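Handout 8 – Limestone into Marble (and Why Veins Are Such Fun)
6/17/24

Welcome back! Last time we left our limestone sitting quietly at the bottom of a warm, shallow sea. Now we bury it, squeeze it and cook it, and this is where the rock starts to get really interesting.

## What marble is

Limestone is mostly calcite, a lot of it from shells and other hard bits of sea life. Push it deep enough and the calcite crystals regrow while the rock is still solid. Nothing melts! The old grains lock together into a tight mosaic, and most fossils are wiped out along the way.

Please be careful with the word, though. In the stone trade, "marble" can mean nearly any carbonate rock that takes a polish, including plenty of limestone that was never cooked at all. In this course it means the metamorphic rock – unless I say "trade marble." 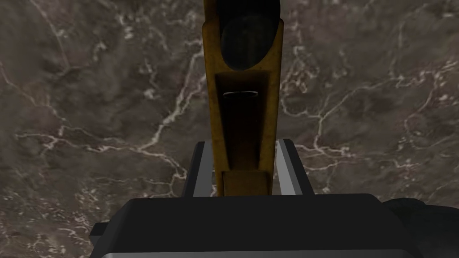
*Fig. 1. White veins branching across a dark brown-gray marble top.*

## Where the color comes from

Pure calcite marble is white. Everything else is the work of guests:

- **Carbon** from old organic matter gives grays and blacks.
- **Iron oxides** give reds, pinks and yellows.
- **Serpentine** gives many of the greens.
- **Clay** in the original mud can cook into mica, which shows up as streaks and glitter.

A tiny amount goes a very long way. The gray beds at the Elldale quarry look nearly black when polished, but grind a chip on your streak plate and you get a pale powder. Try it, it surprises people every year!

## Reading veins

Veins begin as cracks. Fluid moves in, minerals grow on the walls, and the crack fills up (sometimes it opens again and you get a second filling inside the first). Work through these steps with any slab:

1. Find the widest vein and follow it as far as you can.
2. Look for forks, where one crack splits into smaller ones.

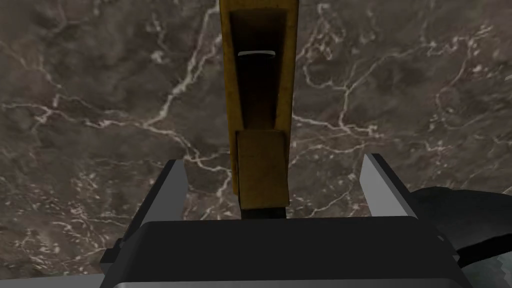
3. Find a crossing. A vein that cuts through another one is the younger of the two.
4. Sketch what you have and number the veins from oldest to youngest.

## Before the Brastari field day

Acid test first, always. A drop of dilute hydrochloric acid fizzes hard on calcite, while dolomite hardly reacts until you powder it. Goggles on, one drop only, and rinse the stone well afterward.

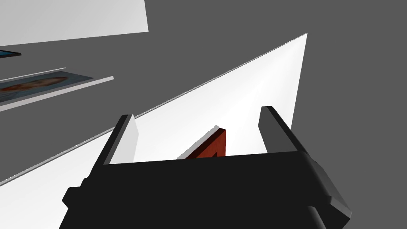 Hardness is our other quick check, and I love it because it needs so little gear. Calcite is 3 on the Mohs scale and quartz is 7, so a steel blade scratches the first and skids off the second. Dark color won't help you here; plenty of things are as black as the gripper in the last picture without sharing any of its chemistry. Write down the scratch result before you write down a rock name. Bring your hand lens, read pages 20 to 23, and have your Elldale sketch finished.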